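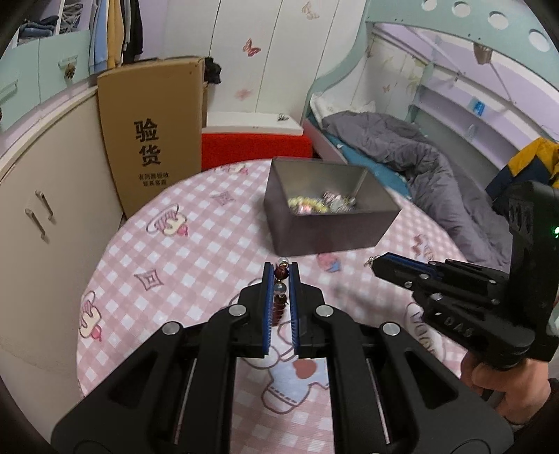

Pallov hand-held gripper pair – 2 months in

Posted May 26, 2022

Short version: good hardware, annoying manual, I'd buy them again. Long version below, typed between jobs so forgive the mess.

I'm building a small sorting arm at home. Goal is dumb and simple: arm picks mixed small stuff out of a box, puts it in trays. Beads, chains, little charms, hair clips. Before the arm gets to do anything I need lots of recordings of a person doing it right, and for that you want grippers in your hands that close the same way the arm's will. Hence these. Started the build in December with a printed set off the Kuslow files and gave up when the second finger cracked at the pivot.

What I like

The pads. Ribbed, soft enough, and they hold beads. Glass beads were the whole reason my printed set failed, they'd squirt out sideways the second you squeezed. With these I can pinch a bracelet by a couple of beads and lift it clear. Not every time. Enough.

Fingers stay parallel all the way through the travel. Guide rods had some grit in them out of the box, wiped them down, one drop of light oil, smooth since then. Pivot screws are plain and easy to get at. I've snugged mine up twice.

Two hands. Get the pair if you can afford it. I tried one gripper plus a bare hand for a week and the recordings were useless for my arm, becuase I kept cheating with my thumb.

What I don't

Bulk. They're wide. Reaching into a small tin with both at once means clanking them together, and you lose sight of what you're grabbing. I ended up tipping my head over like a bird. A narrower body would fix it, or longer fingers. Pasum sells extensions but they flex too much, sent mine back.

Thin chain. Anything really fine lies down flat between the ribs and slides. Charm on the end catches and saves you sometimes. I stuck a strip of smooth tape on one pad and it helped with chain but was worse for beads, so pick your poison.

Wrist gets tired. I do 5 sessions and then stop for the day. After that I get sloppy and the sloppy ones end up in the trash anyway.

The manual. One folded sheet. Calibration step 3 refers to a drawing that isn't there. The trick – close the jaws all the way, hold, THEN power on. Other way round and your zero is off and everything you record that day is junk. Lost 700 recordings finding that out. Still sore about it.

Setup tips

Work on a table, standing or on a high stool. Patterned cloth is fine for my tracking, shiny tabletop was not. Cloth also stops beads rolling off onto the floor, worth it for that alone. Dump the box out and refill it now and then so the pile changes.

Tsikata software reads them fine, needed one driver update. Import is slow once you get past 2,000 files in a folder, split them up by day.

Would I tell a friend to get them? If you're building an arm and it has to handle small slippery things, yes. If you only want to move blocks around, print a set and save your money.

Will update when the arm is runing properly. Right now it can do hair clips and it's scared of everything else.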